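Print this page
E-mail this page

What Does a Lawyer Do All Day?

You may have seen lawyers on TV. They stand up in court, shout "Objection!" and point at people. Real lawyers do go to court sometimes, but many of them spend most of the day reading, writing and talking on the phone. Some have never been inside a courtroom for work.

A lawyer is a person who knows the law and helps other people with it. The people a lawyer helps are called clients. A client can be one person, a family, a store or a whole town.

Different lawyers, different jobs

Vernon Hawthorne is a lawyer who helps people buy and sell houses. Before a family gets the keys, he reads every page of the papers. One sale last November had 355 pages. He was looking for mistakes, such as a wrong address or a fence drawn in the wrong place.

Francine Nguyen works for people who have been told they must leave their apartments. She reads the lease, which is the agreement between the renter and the owner. Then she tells the renter what the owner can and can't do. If the two sides don't agree, she may speak for the renter in front of a judge.

Getachew Endale is a public defender. He helps people who are accused of a crime and don't have the money to pay a lawyer. A person accused of a crime has not been found guilty. Somebody has to tell that person's side, and that is his job.

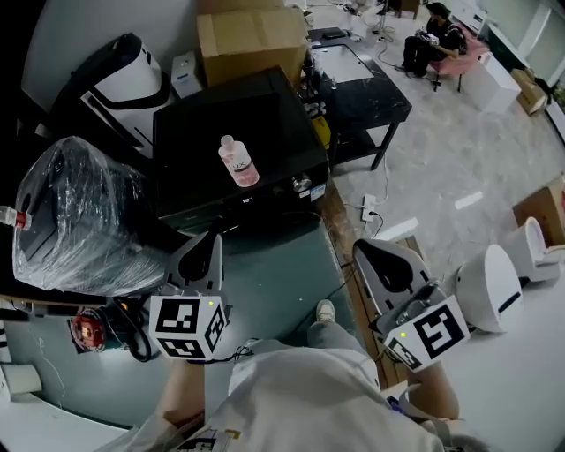
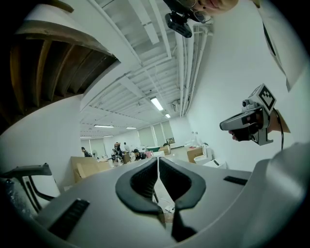
Hiebert Legal Center — Schools and Youth Team

What is a contract?

A contract is a promise that the law takes seriously. Suppose you tell your neighbor you will walk her dog, and she says she will pay you nine dollars. You have both promised something. Grown-ups make promises like this all the time, and when the promise is a big one they usually write it down and sign it.

Lawyers write many contracts. They try to think of what might go wrong. What if the dog is sick? What if it rains? A good contract answers those questions before anyone has to argue about them.

How do you become a lawyer?

It takes a long time. In most of the United States, you finish high school and then go to college, which is usually four years. After that comes law school, usually three more. At the end there is a long test called the bar exam. Each state decides its own rules for who can be a lawyer there.

Jade Thibodeau started law school when she was 22. She says the reading was the hardest part — she read old cases every night and had to explain them in class the next morning.

Can a lawyer keep a secret?

Yes. Most of what a client tells a lawyer in private has to stay private. There are a few exceptions, and lawyers study them in school. The rule is there so people can tell their lawyer the truth and get good advice.

Words to know

Client: a person or group a lawyer helps.
Judge: the person in charge of a courtroom.
Lease: an agreement to rent a place.
Evidence: things that help show what happened.

Contact the Schools and Youth Team: Lovely Sison | Copyright Hiebert Legal Center | Back to top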